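Otine: a word list of made-up place names

README, version 4

Otine is a plain text file of place names that do not exist, built for people who need to fill a map, a novel or a test database and have run out of ways to spell "Oakford". It began as a private file called names_final, which was followed by names_final2, and you can guess the rest.

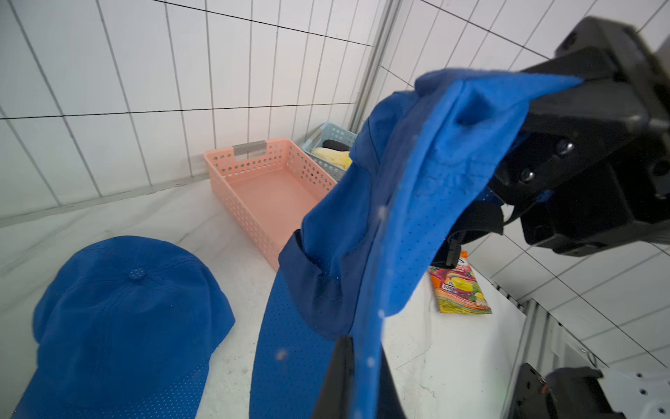
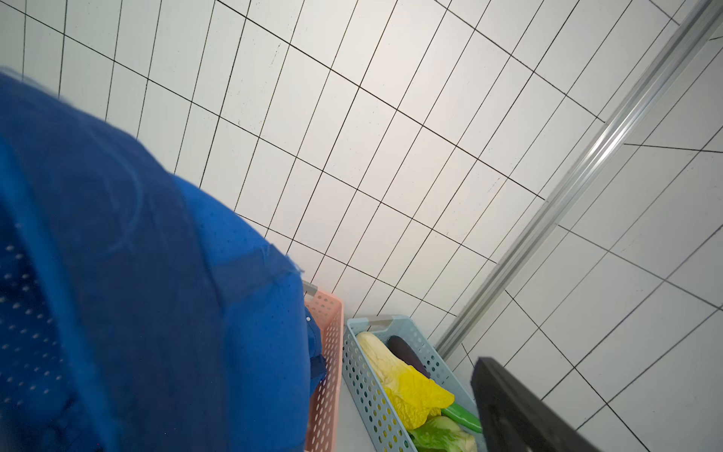 Blue fabric, both times.

What you get

The main file holds 2000 names, one to a line, in no order whatsoever. I did once sort them alphabetically, and found that anyone who opened the file used the first name they saw, so a whole crop of short stories ended up set in Abberling. They are now shuffled.

A second file, short.txt, holds 66 names of 4 letters or fewer. These are for people drawing maps with very small islands.

The third file is called rejects.txt. It contains names that looked fine until somebody read them aloud. Please do not read them aloud to children.

Where the names come from

I wrote a list of beginnings and a list of endings by hand, let a short script join them up, then threw out most of what it produced. The script has no taste. It was very fond of three vowels in a row and once gave me a run of towns that all sounded like a man falling downstairs.

The name of the project is from the first batch. Otis came out as a village and had to go, being plainly somebody's uncle. Odine stayed in for a while but was forever being corrected to "online" by my phone. Otine was what remained after an evening of this, and by then I was too tired to object.

Format

Plain UTF-8, Unix line endings, one name per line, no trailing spaces that I know of. A few names carry accents. If your software turns these into question marks, your software is old, and you have my sympathy but no patch.

There are no columns for population, climate or chief exports. I have been asked for all of these. A place called Lower Thrumby can surely be trusted to look after its own exports.

Known problems

Some of the names are probably real. I checked each one against a gazetteer, but the world is large and people keep building on it. If you live in one of the entries, write to me and I will take it out, or leave it in if you would enjoy that.

The list leans heavily on English-sounding endings, so it suits damp countryside better than anything else. Deserts are badly served. One user reports that Matić is in the file and is a surname. It is a surname. It got in when I pasted from the wrong window, and it stays in version 4 so that line numbers match version 3. It will go in version 5, if there is one.

Duplicates: none, apart from Wexle and Wexel, which I regard as rival towns.

Using it

Take the file and do what you like with it. Credit is welcome and never arrives. If you change the list, please give your copy a different name, as I already get letters about the rejects.

Suggestions for new names are read in December, when it is dark by 4 and there is little else on.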